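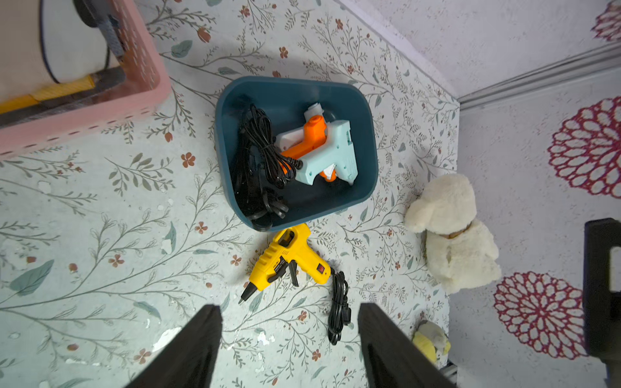 Rellthorpe Cell 2 — Pre-Run Safety Checklist, Cluttered Tidying Study
Completed by: Chaminda Gunawardena
Session: Thursday, policy B (wrist camera only)

1. Emergency stop within reach of the operator
PASS. Tested from the chair and from standing. The button still has the Bittencourt sticker on it, which has now outlived two PhD students.

2. Arm speed limited for shared-space runs
PASS after correction. Somebody left the limit at 100 percent following the Cukden demo. Set back to 10.

3. Gripper fingers tight, no play
PASS. Left finger took a quarter turn.

4. Glue guns unplugged at the wall, checked by hand
PASS. Both of them, the little blue and orange one and the full-size yellow one. The policy has no concept of "hot" and we don't plan to teach it one this month.

5. Rocker switch on yellow gun off
PASS. Redundant with item 4. Leave it in anyway.

6. Cords clear of the arm base and the operator's feet
PASS WITH COMMENT. Cords are the point of the study, so "clear" means clear of us. In the August runs the arm pulled by the cord whenever the handle was hard to see, and the gun followed along like a reluctant dog. Stop the trial if a cord goes tight.

7. Start layout matches the trial sheet
PASS. Small gun and black cord in the teal tray, yellow gun on the floor beside it. Plush toys stay as distractors. Last session the policy tried to put the cream dog away first, and I have logged this as a failure under protest.

8. Floor surface
COMMENT. White chips in the flowered floor are getting worse. Surham's detector takes them for small objects, so please don't swap the floor until policy B is finished, or we lose the comparison.

9. Logging on, disk space checked
FAIL, then PASS. Room for 8 more trials at first check. Moved the old force data off and restarted the logger.

10. Force cutoff
PASS. Trips on a push against the foam block. The method section promises this was checked before every session — it now has been, for this one.

Open items: new foam block; a definition of "tidy" that two raters will both sign.

Cleared to run: yes, C.G.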